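Housekeeping Skills, Unit 4: The Bathroom
Notes to go with the practical, 16th October
Tutor: Kilian Hubmann, Humport

Bathrooms are my favourite room to teach! You get a result you can see from the doorway, and the method carries over to nearly everything else we do this term.

Start with the floor, before any water goes near it. Walk once round the room and pick up whatever has been left down there -- bottles, bags, boxes, the lot. Bottles go back to a shelf or the vanity unit, and crumpled bags go in the bin. Boxes leave the room altogether, because cardboard and damp tiles are a miserable pair.
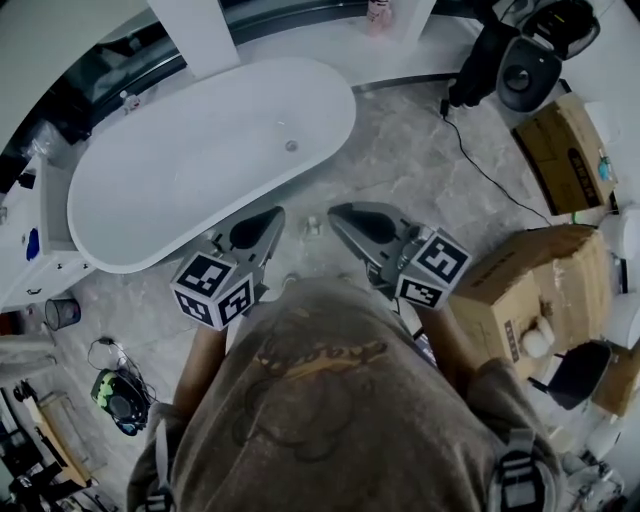
Which part of a freestanding bath should be cleaned first?

The rim, then the sides of the inside, working down to the drain. Rinse in the same order, and dry the drain ring last with a separate cloth so it doesn't spot.

A freestanding bath has an outside too, and people forget it. Crouch down and go all the way round the foot, where hair and dust love to gather. Glass comes after the bath: top to bottom, overlapping strokes, and wipe the blade between each one.

For the Lumanlan flats we allow 22 minutes per bathroom, with 12 of those for the bath and glass. Don't worry if you're slower at first -- the June group were, and they became wonderfully quick.

For next time: read page 89 of the course book and bring two dry cloths.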